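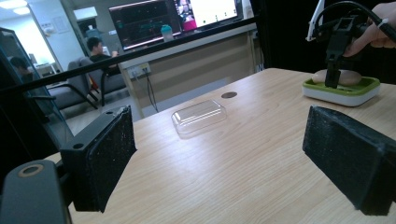

She had put the kettle on before I'd got my coat off, and by the time we sat down she was already well into the story of how she came to run a repair evening in Udness, a town where, as she puts it, "people will drive 13 miles for a new toaster before they'll look inside the old one."

It started with a lamp. Her aunt had left it to her, and the shop in Trondow told her it wasn't worth the trouble of rewiring. "I was so cross," she says, laughing. "I went home and borrowed a library book, and I had it going in two evenings. Then my neighbor brought me hers, and then her sister's - and you can see how it went from there."

The evenings moved out of her kitchen in the end, and into the old Fung building on the Barnura road, which had stood closed for 11 years. The rent is small and the heating is, in her words, "a rumor." People come anyway, with radios and zippers and chairs that have lost a rung, and a good many of them stay on long after their own thing is mended, just for the talk.

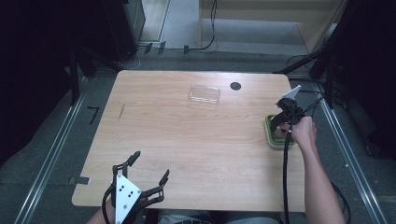
I asked what gets brought in most, expecting her to say phones, and she shook her head at me quite kindly. "Clothes. Always clothes! A coat with a torn lining, trousers that need taking up. Folks feel a bit shy about it, because they think they ought to know how, and their grandmothers did know how. So we sit down and do the first few stitches together, and they do the rest."

She doesn't promise that everything can be saved. There was a bread maker last winter that beat five of them, one after another, and it went home in the same box it came in. "He thanked us all the same," she says. "He'd had a nice night out."

What she would like next is a Saturday morning for children - or any morning, really, she isn't fussy - with clocks to take apart and no pressure to put them back. She has been saving old ones up for it under the stairs, and before I left she insisted on showing me her favorite, a green travel alarm that runs fast and rings whenever it feels like it.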